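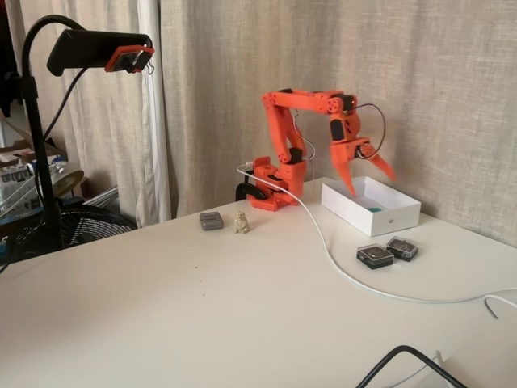
# Chapter 4: Setting Up a Tabletop Arm

A small arm is only as steady as the table it is clamped to. Most faults that students blame on software begin with a loose base, a snagged cable, or a camera that moved overnight. In this chapter you will set up a single-arm cell, check it, and keep it in working order.

The chapter follows one cell from start to finish. Debora Fontana and Boyang Tang built it for the Derna course, and their setup sheet is reprinted at the end of Section 4.3.

## 4.1 Fixing the Base

Clamp the base at the back edge of the table. Tighten the clamp by hand, then push the upper link from side to side with the power off. If the base shifts at all, loosen the clamp, seat the base flat, and start over.

Next, move each joint slowly through its full range. Listen for scraping and look for any point where a wire pulls tight. The gripper wire needs the most slack — it has to follow every bend of the wrist.

Keep the objects for the first trials small and light. An open box with low sides makes a good target, and the fingers should be able to reach its floor without the wrist touching the rim.

## 4.2 Cables and Cameras

Cables cause more lost hours than motors do. Before each session, trace every cable by hand from one end to the other. A cable may cross the tabletop, but it should lie flat and stay out of the path of the fingers. Bundle any extra length off to the side.

Check the camera view after the cables, never before. Moving a cable can nudge a stand, and a small change in angle is enough to spoil a saved position. Compare the new view with your reference picture and look at three things:

- the edges of the table
- the corners of the box
- the tip of the gripper when open
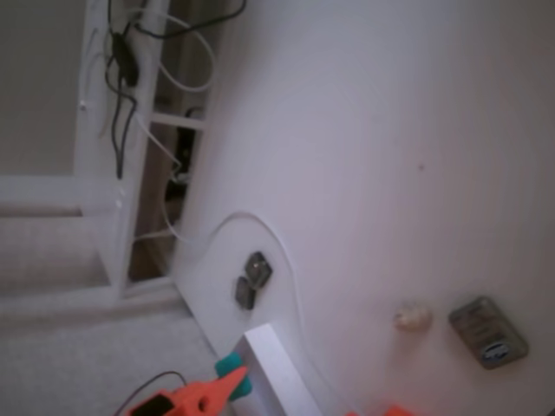
## 4.3 The Daily Check

Run the daily check before turning on motor power. It has 2 parts, one for the arm and one for the table, and you should write down the result of each.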